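NORGATE, 3/26/24 — I got to the county party convention early and still ended up standing by the coat rack. They'd set up for 900 people and more than that came, so if you saw someone balancing a laptop on a radiator, hi, that was me!

The big fight was over the chair's job. Usha Acharya has held it for six years, and Tala Sfeir spent all of February driving around the county asking delegates to dump her. 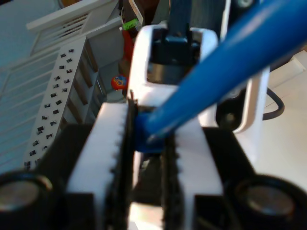
Sfeir came up short on the first ballot, 143 to 140, and her side of the hall went very quiet. Then Aravind Subramaniam asked for a recount (lots of groaning, it was past nine by then) and the numbers held.

Acharya kept her speech short and offered Sfeir the vice chair spot on stage — no answer yet. I tried to catch Sfeir in the parking lot and she told me to call her after breakfast, so I will.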